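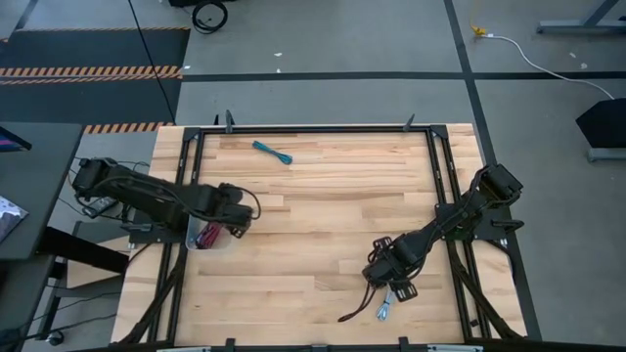 Remigiusz Kaczmarczyk wrote to ask whether the bench is worth buying before the arms, or whether he should put the whole lot on one order. Bench first, in my view. We ordered everything together from Destia and the arms sat in their cartons for 9 weeks while we sorted out the floor space.

The Ditamlow two-arm bench is a good, plain piece of gear. The wooden top is solid and the black metal frame gives you somewhere to clamp things, so you aren't drilling new holes every time the layout changes. Our work is sorting bundled cable into tubs, and there's enough room for both arms to reach in over the wood.

Costs to allow for: spare gripper fingers were $157 a set, and I'd budget for 2 sets in the first year. Freight to Clidville added $350 – it wasn't on the first quote, so ask. Leave some money for cable ties and floor tape as well.

The assembly sheet is poor. The side rails are easy to fit backwards and the drawing doesn't help.

I'd buy it again at the same price. Four stars, one off for the freight.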